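Trotivgate

Trotivgate is a method for training robot arms to carry out household tasks made up of several short steps. It was developed at the Makris laboratory in Surville and first described in a technical report released in April. The name refers both to the training method and to the small piece of software that decides, while the arm is moving, when one step has ended and the next may begin.

Background

Robot arms are often taught by demonstration. A person guides the arm through a task many times, and a learned controller is then trained to copy the movements. The approach works well for a single action, such as picking up a block, but tends to break down over longer tasks. A small error in the first step leaves the arm in a position it has not met in training, and later steps suffer as a result.

Earlier work at Makris, under the name Justuletti, tried to deal with this by collecting longer demonstrations. The gains were modest, and the recordings were slow to make. Trotivgate keeps the demonstrations short and puts the effort into the joins between them.

Method

Each task is split by hand into steps, such as reaching, gripping, carrying and letting go. A separate set of demonstrations is recorded for every step. A second model, called the gate, is trained on the final moments of each recording and learns what the end of that step looks like to the arm's cameras and joint sensors.

When the system runs, the gate gives a score between zero and one many times a second. If the score stays high for 40 readings in a row, control passes to the next step. If it stays low for too long, the arm backs away and repeats the step from the start. The report calls this a retreat, and a step may be retried twice before the run is stopped.

Test set-up

Most of the published tests use a toy play kitchen. Toy food is light, hard to damage and simple to put back between runs, while the pots, taps and shelves still get in the arm's way much as full-sized ones would.

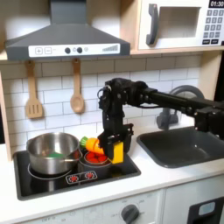
The gripper at the toy carrot, beside the saucepan of toy tomatoes.

The main training set holds 900 demonstrations, divided unevenly between the steps. Gripping received the largest share, as it had caused most of the failures under Justuletti. Shiny pans proved awkward for the gate in early trials, and extra recordings under different lighting were added for this reason.

Results

The method was tested over 570 runs. Tasks of two or three steps were completed more often than with a single controller trained on the same recordings, and the gap widened as steps were added. Retreats took place in 179 runs. Most came during gripping, usually after the object had rolled or turned.

Limitations

Splitting a task into steps still has to be done by a person, and two people may divide the same task differently. The report notes that results changed when the dividing points were moved, even slightly. Retreats also add time, and the arm is slow when compared with a person doing the same job.

The gate cannot tell a step that has failed from one that is merely taking a long time. A later version, in which the gate also learns from failed attempts, is being tested at Surville.

See also

Justuletti
Learning from demonstration
Robot gripper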